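Association Cassim — locaux partagés de la rue du Four
Compte rendu de la réunion des usagers, avril 2022

Présents : Gunther Janssen (président de séance), Darcy Thibodeau (secrétaire), les représentants des ateliers Una et Ovon, plus deux personnes venues pour le cours de poterie et restées par politesse.
Excusé : l'atelier Usero, qui a néanmoins transmis par écrit ses griefs.

La séance est ouverte avec un quart d'heure de retard, le temps de trouver des tasses.

1. Approbation du compte rendu précédent
Approuvé, après remplacement de « échange vif » par « échange ». Le secrétaire prend note et regrette l'adjectif.

2. Loyer et charges
La cotisation reste fixée à 180 euros par atelier jusqu'en septembre. Una demande si ce montant comprend le café. Il ne le comprend pas. Una demande depuis quand. Le point est clos.

3. Clés
Deux clés manquent toujours au tableau. M. Janssen rappelle que les clés empruntées « pour cinq minutes » l'ont été l'automne dernier. Ovon promet de fouiller ses vestes.

4. Cuisine commune
Lecture est donnée de la lettre d'Usero, qui tient en une page recto verso et emploie trois fois le mot « civilisation ». Il y est question du plan de travail, de l'évier et des gens qui laissent tremper. 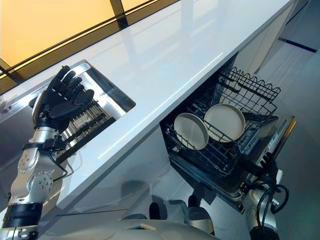 Le lave-vaisselle occupe la suite du débat, comme à chaque réunion depuis son installation. Una soutient qu'on le vide le matin, Ovon qu'on le vide quand on a besoin d'une assiette, doctrine qui a pour elle la simplicité. M. Janssen réclame surtout une façon commune de le remplir. Il est convenu que les assiettes se rangent debout dans le panier supérieur, comme les deux claires à bord beige-gris, mais sans se chevaucher : l'eau passe mal entre deux assiettes qui se tiennent compagnie. Les casseroles vont en bas. Les représentants d'Ovon s'abstiennent, l'un d'eux ayant des convictions sur les casseroles.

Le plan de travail blanc sera essuyé après chaque usage, par la personne qui s'en est servie. Mme Thibodeau fait observer que la règle existe déjà et qu'elle est affichée. On lui répond que personne ne lit l'affiche. Elle en fera une plus grande.

Proposition de M. Janssen : tout plat oublié plus de 24 heures est réputé donné à l'association. Adoptée, une voix contre (la propriétaire présumée du plat à gratin).

5. Divers
La date de la journée portes ouvertes est renvoyée à la prochaine réunion. Les deux personnes de la poterie proposent de fabriquer des bols pour la cuisine. On leur demande s'ils passeront au lave-vaisselle. Elles se renseignent.

Séance levée à 21 h 10. Vaisselle des tasses : Ovon.

La secrétaire, Darcy Thibodeau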